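Grarnolis Teach Kit
Hand guiding and remote control for bench-mounted arms

Product overview

The Grarnolis Teach Kit lets a person show a robot arm a task by moving it. You can take hold of the arm and push it through the motion, or you can drive it from the hand controller at a desk next to the bench. Both methods record to the same file type, and a task can mix the two.

The kit is made for labs, training rooms and small shops that already own an arm and want to teach it short contact jobs: pushing, sorting, lining up, pressing a part into place. It does not include the arm.

What comes in the box

Clamp collar with lever, for mounting a tool without hand tools
Straight push rod
Hand controller with 3 m cable
Foot pedal, start and stop recording
Interface box and power supply
License for Trurness recording software, 2 seats
Printed setup guide

Teaching by hand

Press and hold the enable button on the interface box and the arm goes slack enough to move with one hand. Hold it near the wrist. Tap the pedal once to start recording and once to stop. The software saves joint positions, tool position and, if a force sensor is fitted, contact force.

Hand guiding works well for large, slow moves and for finding good start poses. It is less useful when the tool has to touch something light, since the weight of your own arm ends up in the recording.

Teaching by remote control

The hand controller moves the tool in the same direction you move your hand. A thumb wheel sets the scale. At full scale the tool travels as far as your hand does. At the finest setting, 66 mm of hand travel gives 2 mm at the tool, and most people settle somewhere in between after a few tries.

Height can be locked with the side button. With the lock on, the tool stays on a flat plane above the work and only moves forward, back, left and right. We recommend the lock for all pushing tasks. Turn it off to lift over a part and put it back on once the tool is down.

You can record up to 100 demonstrations in one session before the software asks you to save to disk. Each one can be named, trimmed or deleted afterward. Deleted recordings stay in the trash folder until the session is closed.

Push rod and collar

Push tasks are where most customers begin, as there is no gripper to time and the operator only has to think about where the rod touches the part. Use a flat board fixed to the table and a handful of pieces in different shapes. On this one the board is screwed down at its front corners, and the rod tip is between the blue cube and the group of stars on the right, with a whole stretch of bare wood at the front left to push toward. A cube turned at an angle, as it is there, makes a good first exercise: push on a corner and it spins, push on the middle of a face and it travels straighter. Record both so the training data includes corrections as well as clean runs. 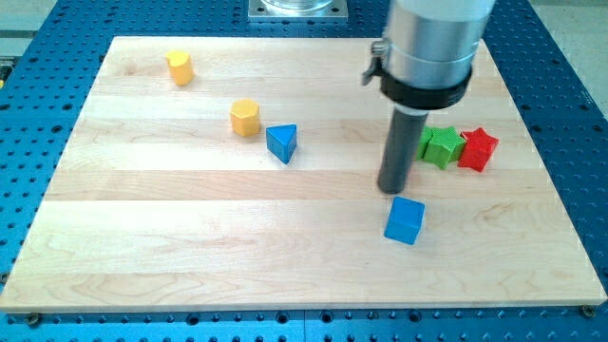 Changing the tool on your own arm takes one lever. Open it, slide the old tool out, slide the new one in up to the mark, and close it. Run the tool length check in the software before recording again. Old recordings keep the tool length they were made with.

Compatibility

The interface box connects over Ethernet. Arms need a position streaming mode and an external enable input. Send us the model and controller version before ordering and Junaid Durrani in applications will confirm whether it fits. Collar inserts are available for other wrist diameters and are quoted separately.

Recordings export as CSV or as the Otier open log format. Camera streams can be recorded on the same clock if the cameras are plugged into the recording computer.

Safety

Keep an emergency stop within reach of whoever is teaching. The enable button must be held down during hand guiding and the arm holds position when it is released. Speed limits set in the arm's own controller stay in force and cannot be raised from the Teach Kit.

Ordering and support

The kit ships from our Ruawai workshop. Remote setup help is included with every kit. On-site training can be booked with Aroha Ellery and covers mounting, both teaching methods and exporting data. Replacement rods, pedals and cables are kept in stock. The next software update is planned for May and is free to all current license holders.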